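A visit to the training rooms at Hedell

I had been promising to go and see the Hedell people since the spring, and in March I finally got on the early train with a flask of tea and a notebook. Hedell looks after the linen and housekeeping for a string of guest houses and small care homes, 74 rooms in the nearest town alone, and for a while now they have been working out which bits of the job a robot arm could reasonably take on. I used to do hotel housekeeping myself (my knees still remember it), so you can imagine I had opinions before I had even taken my coat off!

Lenni Rantala met me at the door. Lenni ran a housekeeping shift for years before moving over to what they call the Cumano project, and it shows. Every conversation came back to how long a thing takes, how far you have to bend, and who has to finish it if it gets left half done. We had coffee first, and very good cinnamon buns, and then went through to the planning office, where most of the morning went by in front of screens.

Almost everything is tried out in simulation before it goes anywhere near a guest. They build a room on the computer, with the bed and the tiles and the sofa and all the clutter people leave behind, and let the arm practise with cloth in there. Cloth is the hard part, Lenni told me. A box keeps its shape when you take hold of it, but a sheet or a throw does something different each time, and the software has to cope with that over and over. They had run 50 versions of the same small bedroom that week, moving things a little each time.
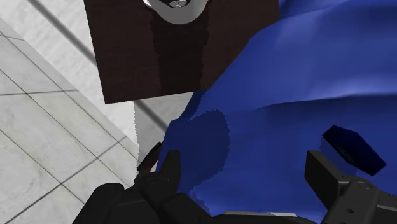
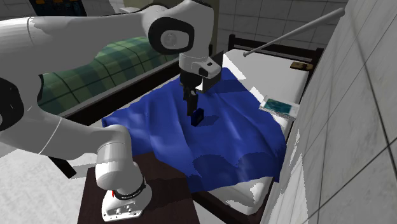 I asked the question I had come to ask, which was what happens to the people who do this now. Lenni didn't dodge it. There are 21 housekeepers on the local team, and the firm has told them in writing that the arms will not be used to cut hours during the trial. What changes is the mix. There would be less lifting and leaning across beds against the wall, and more time spent checking rooms, talking to residents, and dealing with the odd things that turn up under pillows. Two of the housekeepers already spend their afternoons in the planning office, telling the programmers where they have gone wrong. I sat with them for a while and it was the best part of the day. One of them had a long argument going about whether you pull a cover from the corner or from the middle of the edge, and I am firmly on the side of the corner, so we got on well.

Not everybody is pleased, and I was glad that they let me hear it. A woman who has been there longer than anyone said over lunch that she likes making beds. She likes the quiet of it and the look of the room when she closes the door, and she doesn't want to spend her shift putting right what a machine has left crooked. Someone else worried about pay grades: if you are now minding equipment as well as cleaning, shouldn't that be written down and paid for? Lenni agreed that it should, and said the new job descriptions were still being talked over. I hope they get that settled before the first arm goes into a real room.

After lunch we walked over to Koppel, the older building across the yard, where the laundry itself is. No arms in there at all, only the big washers and a folding table worn smooth along one side. It was warm and noisy and smelt exactly as I remembered. The plan is to leave that end alone for the time being, apart from a new tracking system from Brunari that tells you which trolley is due where. The laundry staff were rather more excited about the trolleys than about the robots, and having once pushed the wrong trolley up three floors I could see their point.

I missed the train I meant to catch, naturally, and had another bun while I waited for the next one. Lenni has invited me back when the trial moves to the first guest house, and I have asked to spend that visit with the housekeepers on their rounds, from the start of the shift, if they will have me.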